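Home Diary Garden Letters Archive

The plates, again

2026-07-02, by Jonalyn Estrella

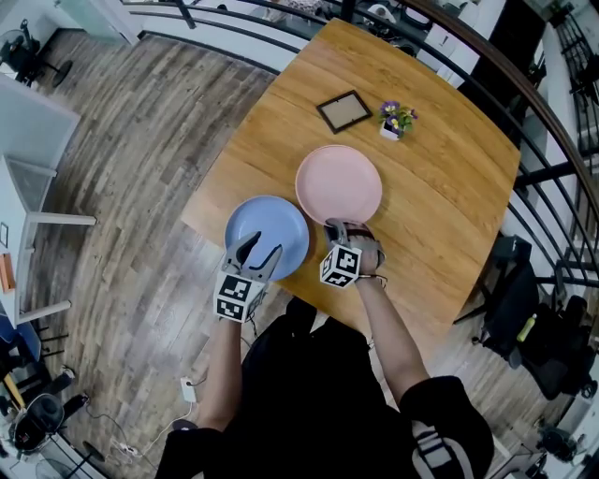 I promised my sister Ela I would write down what I think about machines and housework before I change my mind again, so I am doing it tonight with my feet up and the window open. She is convinced that by November we'll all have something rolling around the kitchen putting the supper things away, and she has 2000 dollars set aside for it (which I think is very sweet, and very much too little!). I keep coming back to plates. A blue one and a pink one, nearly touching on a wooden table, and a gray gripper in each hand to manage them with, one closed on the near rim of the pink plate and the other reaching over the blue. My own fingers would have slid under without asking me. Two curved fingers have to come at the rim just so, and there is a pot of pansies on the same table that I would worry about the whole time.

Damilola Bashir came by after lunch with plums and we argued it over for an hour, very happily. He says a dishwasher is already a robot and I've been living with one for years, and I said yes, but who loads it? He had no answer and ate 4 of my cookies. His view is that folding towels will come first and that dishes will come well after, and that shops like Villanueva will have machines filling the shelves long before either of us gets help at home, all those boxes being the same shape. I expect he's right about the shelves. My cupboard has Grandma's five bowls in it, and no two of them stack.

So, for the record, Ela: not yet, but I'm less grumpy about it than I was in spring. I would gladly hand over the pans first. The bowls I'll go on washing myself, and tomorrow I have to ring about the leaking tap.

5 comments 4 shares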